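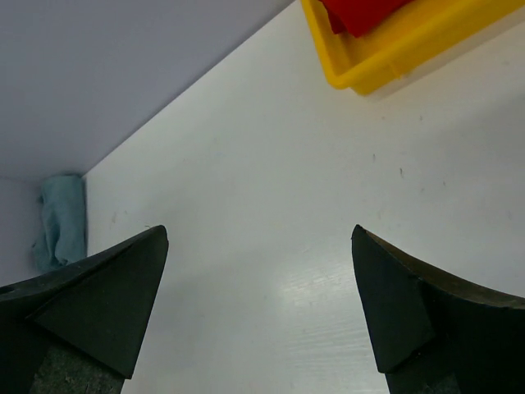

# I tried the "clear desk" thing and I have questions

Every February the same article comes around again. Different website, same article. Clear your desk, clear your mind. Put everything in a box, live with a bare surface for a month, and take things out only when you need them. Whatever is still in the box at the end gets donated, and you float off into spring a new person.

I've been rolling my eyes at this for years, but I had never done it, which makes the eye rolling a bit cheap. So I did it. I used the Orari plan, because that's the one people keep sending me. Orari is an app, a newsletter and (of course) a line of boxes. I did not buy the box. I used the one my printer came in.

## What the plan says

You're supposed to work through four weeks. Week one is the box. Week two is "listening to the surface," and I read that page twice and still couldn't tell you what I was being asked to do. Week three is cables. Week four is a review where you rate your calm from one to ten.

The app makes a big deal of a study with 1,000 desk workers who felt more focused after clearing up. I went looking for it. What I found was a survey of people who already paid for the app, asked by the app whether the app was working. I'd feel focused too if I'd just spent money on it.

## Week one

Fine. Pleasant, even. I wiped everything down and found a library card I'd already paid to replace. The first morning I did get a lot done, though it was also the first morning in ages I hadn't opened my email before coffee, so who knows.

By Friday I had been back to the box 17 times. I know because the app makes you log each visit, and then it sends you a little drooping leaf. I don't need a leaf to be sad at me about a stapler.

## Week two and the paper problem

My real trouble is paper. I do bookkeeping for a few small businesses, and some of them still hand me receipts in envelopes. Orari's answer is to scan everything the day it arrives. I tried it with one client's envelope, which had 318 slips in it, a good number of them faded to nothing. That was my whole afternoon gone - and I still had to keep the originals, so they went on the floor next to my chair.

That's my main complaint with all of these systems. The stuff goes somewhere. My desk looked great and my floor looked like a recycling truck had hit a bump.

## Cables

I'll give them this one. I bought a Turkatton tray that clamps under the desk and holds a power strip, and it's a good, dull product that does what it says. It took me an evening to put on, mostly spent lying on my back with a flashlight in my teeth. I haven't kicked a plug out of the wall since.

The Gevier clips, on the other hand, are junk. They're supposed to stick to the back edge and hold a charger cord in place. Two fell off overnight and the third took some of the finish with it. The reviews are glowing, but read the dates. Nearly all of them were written the week people got the things.

## Did it work?

I rated my calm a six at the start and a six at the end. The app congratulated me anyway.

My work hours were the same. I didn't finish anything sooner that I can point to. I did lose a check for three days because it was in the box under a hole punch, and that was not a calm three days.

What I've kept: the cable tray, and wiping the desk down at the end of the week. What came straight back out of the box: the pen cup, the calculator, the stapler, my ugly in-tray, tissues, and the lamp, which I should never have put away in the first place. I squinted through most of the month out of stubbornness.

A reader suggested I try the Marchuk method next, where you do the reverse and keep everything in sight so you don't forget it exists. That one has a paid course too. I had a look at the sample lesson and it's mostly about open shelving. I have one shelf and it's full of tax folders, so I'll pass until somebody shows me numbers that didn't come from the people selling the shelves.

If you've done one of these for longer than a month, I'd like to hear how it went, especially if you deal with a lot of paper. Please tell me where you put it.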